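Small Kitchen Gallery: The One-Pot Bench
Zovia Home Cooking
Words and pictures by Zakhar Semeniuk
Filed under: Cooktops, Saucepans, Small spaces

If you've been following the gallery for a while you'll know how much I love a kitchen that fits on a table. Big kitchens are lovely too (I grew up with one, walk-in pantry and all), but there's something about a single cooktop, a single pot and a clear bit of bench that makes me want to start chopping onions straight away.

This instalment is all about the one-pot set-up, and it has been such a pleasure to put together. A portable induction cooktop, a saucepan with a decent lid, a table you can wipe down. Add a chopping board and a knife and you can get through an entire winter on soup, dhal, porridge, rice and those tomatoey beans I keep going on about.

A few thoughts before the picture.

On colour. I'm so glad small appliances have stopped being only black or only stainless steel! A pastel cooktop cheers up a plain tabletop no end, especially a grey one, and it looks good enough to leave out between meals. Pale green is my favourite of the lot. It goes with timber, it goes with white tiles, and it goes with the chipped enamel mugs I refuse to throw away.

On round cooktops. I was a square-cooktop person for years, and then Fonlow Street Kitchen swapped theirs over and I had to eat my words. A round one tucks in nicely beside a chopping board and you can turn it to suit whoever's cooking. Wiping around it is easier too, no corners full of rice.

On glass lids. Yes, yes, a thousand times yes. You can keep an eye on a simmer without letting all the steam go, and you catch the milk before it climbs. Look for a metal rim, a steam vent and a knob big enough to grab with an oven mitt on. My own lid came from the seconds table at Forier and it has outlasted two saucepans. Lift it with the far edge tilted down so the drips run back into the pot and the steam heads away from your face.

On saucepans. Take a fridge magnet with you when you shop for induction. If it grabs the base firmly, you're in business. Black pans hide a multitude of burnt porridge sins, and I say that with great affection for mine.

On rice, seeing as people always ask. One cup of rinsed long-grain, one and a half cups of water, a pinch of salt. Bring it up, drop to low, lid on, 12 minutes, then off the heat for another ten with the lid still on. Don't peek (the glass does the peeking for you). Feeds 4 as a side, or me and one very hungry friend.

On beans. Onion, garlic, a tin of tomatoes, a tin of cannellini, a good glug of olive oil and a parmesan rind if you've got one. Leave it on low for as long as you can stand the smell. The Tamiru market stallholders put me on to a spoonful of berbere in the oil at the start, and I haven't made it any other way since.

On storage. Pot on the cooktop, lid upside down on the pot, tea towel and wooden spoon sitting in the lid. The whole kitchen lives in one spot and you can carry it to the cupboard in one go, once the glass has cooled. I love that.

Send in your own one-pot benches for December, please! Caravans, granny flats, share-house bedrooms, the end of the ironing board, all welcome. Tell me what's in the pot as well, I always want to know.

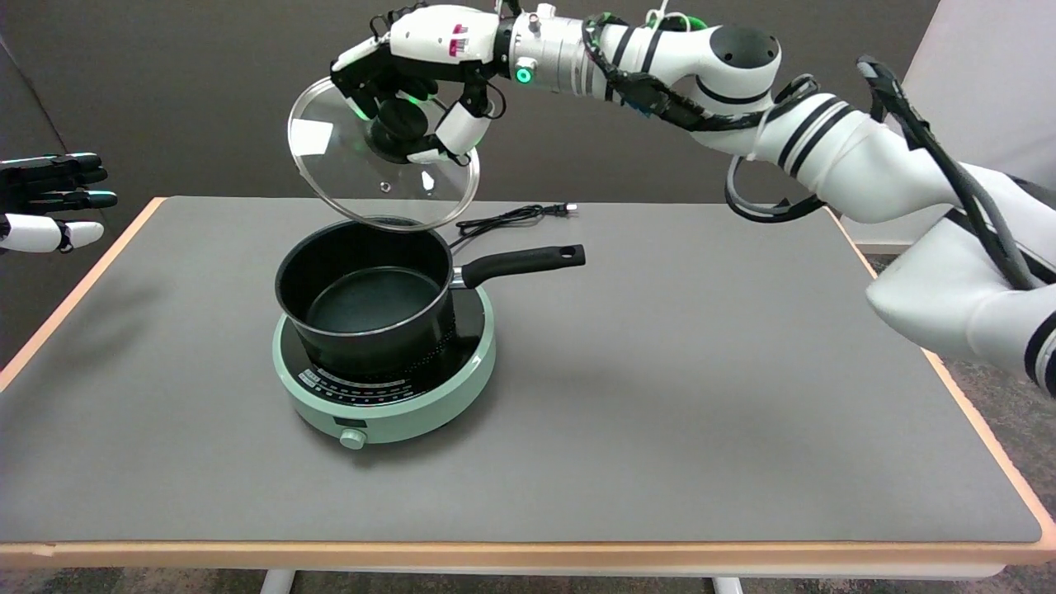 Reading time: 4 minutes

Lid up over the black saucepan, with the mint-green cooktop on the grey table. What a colour! And a proper little steam vent in the glass, just how I like them.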